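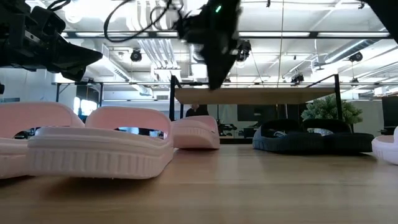

Slide sandals on a light wooden table, gripper overhead

Onon Area Forum > Schools and Taxes > Flallow closing: has anyone read the Plandesix report?

Started May 15, 2023

millrace_dad
I read the whole thing last night, appendix included, and I have questions. For those who haven't opened it, the district paid a consultant called Plandesix to tell them whether Onon needs all of its elementary buildings. The answer is that we don't, and that Flallow should close and its kids should go to Aitken. After the move Aitken would be at 88 percent of capacity. The district's own policy says a building is full at 90.

So we're going to shut a school, redraw the bus routes, move every kid in it, and land two points under the line. And that's on the consultant's numbers, which I assume are the friendly ones.

What I can't find anywhere is how they got Aitken's capacity. There's one figure in a table and a footnote that says "provided by district." If the district hands them the capacity and they hand the district back a percentage, what did we pay for?

gravelpit
You paid for somebody else's logo on the cover. Same as the bus study.

tansy_and_co
I'm going to be the unpopular one. I have a kid at Flallow and I think it should close. The roof has been patched every summer we've been there, the gym is the cafeteria is the auditorium, and the nurse shares an office with the copier. Small schools sound lovely until your kid is in one with a part-time music teacher and no librarian.

I don't care whether Plandesix is at 88 or something else. I care whether the money they save goes back into classrooms. The letter home said it would.

millrace_dad
The letter said it "could." I have it here on the fridge. "Savings could be directed toward instructional priorities." That's a sentence you write when you haven't decided and don't want to be held to it.

I'm not even against closing it. I'd like to see the math first and then be told I'm wrong.

copperkettle
Capacity is not a mystery number, for what it's worth. I worked in a district office for a good while (not this one). You take the regular classrooms, multiply by the target class size, and subtract the rooms you use for special ed, art, speech, whatever. The fight is always over what you subtract. If you count the art room as a regular classroom, the building gets bigger on paper and nobody has laid a brick.

So the thing to ask for is the room list. Every building has one. It will say room by room what it's counted as.

gravelpit
And they'll send you a scan you can't read, a week after the vote.

copperkettle
Maybe. Ask anyway. It's a public record and it's a short one. I'd ask for Aitken and Flallow both, and I'd ask for the version that was sent to the consultant, in those words, so you don't get one made up fresh.

northbank_renter
Can someone explain the tax side to me? I keep seeing people say this means our taxes go down. I rent so I don't get the bill directly but my landlord certainly passes it on when it goes up.

millrace_dad
The report doesn't say taxes go down. It says closing Flallow "reduces pressure on the levy." As far as I can tell that means it goes up slower than it would have gone up otherwise, and you have to trust their guess about the otherwise.

tansy_and_co
That's a little unfair. Health insurance and heating go up whether or not anyone is playing games. If they spend less on a building then there's less to raise. You can't ask them to promise a cut when they don't know the state aid number yet.

millrace_dad
Then they shouldn't have put the word "relief" in the heading of the slide. They used it, I didn't.

tansy_and_co
Okay, I'll give you the heading.
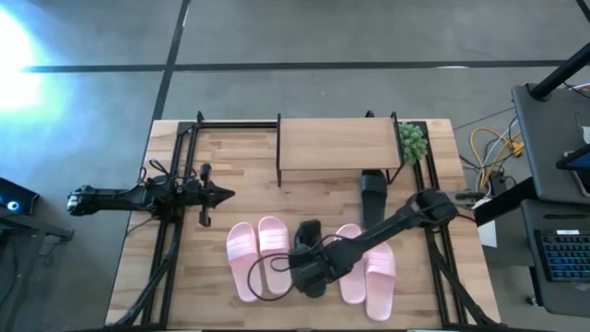
Wooden tabletop with two robot arms on a black rail frame, gray concrete floor

oldroute_resident
Been here long enough to remember the last time they closed one. We were told the building would be sold and the money would go to the other schools. It sat. Then it was storage. Then they paid to have the windows boarded, and then they paid again when the boards came off. I never saw a sale, and if there was one I'd like to know who bought it and for what.

Page one of this report says Flallow would be "made available for disposition." Available to whom? Has anybody called and asked for it? You don't book the savings on a building until someone else is paying to heat it.

copperkettle
This is the best point in the thread so far. An empty school still has to be insured and kept above freezing. Look for whether the savings table has a line for the closed building. A lot of them leave it out of the first year and never put it back.

millrace_dad
Just checked. There is no line. The savings table goes staff, utilities, maintenance, transportation. Utilities for Flallow goes to zero in the first year.

gravelpit
Zero! In our winters! I'd love that deal on my garage.

busloop_mom
Transportation is listed as a savings?? Half of the Flallow kids walk. I know because I stand at the crosswalk every morning. None of them are walking to Aitken, not across the county road they aren't. How do you add riders and spend less on buses?

copperkettle
It may be that they drop a route that serves Flallow now and fold those stops into an Aitken run. That can save on paper if there are empty seats. Whether the ride gets longer is a different question and usually not in the report.

busloop_mom
It isn't. I searched for "ride time" and got nothing. I searched for "walk" and got "walk-in cooler."

hillside_4
I teach in the district, and I'm going to stay vague about where. A few things from the inside. Aitken runs 4 sections of most grades and 3 of the others, and the rooms are already spoken for. When they say there's space, I think they mean the rooms where small groups go for reading help. Those kids will still need reading help. It will happen in the hallway, at a table, like it did before.

I'm not saying the move can't work. Plenty of my coworkers would be glad to have more than one person teaching their grade to plan with. But no one asked us which rooms were in use, and I never saw anyone from Plandesix in our building. They may have come when I was out.

tansy_and_co
Thank you for posting that. It does change my view some. I had pictured actual empty rooms.

I still don't think keeping Flallow open as it is counts as a plan. If the answer is no to closing it then somebody has to come back with a roof, and that's a bond, and most of the people saying "save our school" voted against the last one. I can remember the yard signs.

oldroute_resident
I voted against the last one and I'd do it again, because the list had turf on it ahead of the roof. Put up a bond that says roof and only roof and see what happens.

tansy_and_co
The turf was a small part of it.

oldroute_resident
It was the part they were excited about.

northbank_renter
When is the decision? The website says "fall" in one place and "pending enrollment" in another.

millrace_dad
The way I read it, they vote on the closing in principle now, then look at the October headcount and vote on the new boundaries. That's backwards to me. The forecast is the whole basis for this, and we'd have a real number in a few months. Why not wait for it? If Aitken comes in higher than Plandesix predicted, 88 turns into something over 90 pretty quickly and the policy says you can't do it.

gravelpit
The policy will be revised. They'll call it "aligned with current practice."

copperkettle
To be fair to them, staffing is the reason districts don't wait. You need to tell people by spring where they're working. If you hold off for the fall count then you've pushed the whole thing back a school year, and you pay for both buildings through it. I don't know that it's the reason here, but it's a normal one.

millrace_dad
Then say so at the meeting. I could live with that. What I got when I asked was that the forecast was "robust."

I've sent the records request. Room lists for both schools as provided to Plandesix, the enrollment model inputs, and any estimate of what it costs to hold an empty building. I left out anything that would let them call it overly broad. Will post what I get.

busloop_mom
Can you add bus ride times?

millrace_dad
I'd rather not change the one that's in. Send your own, it's a one-page form and the clerk's office was pleasant about it. Ask for the route maps too.

busloop_mom
Doing it on my lunch.

gravelpit
My guess is the room list says Aitken's stage is a classroom. Bookmarking this.

hillside_4
The stage is where we keep the risers — and one kindergarten's cots. So you may not be far off.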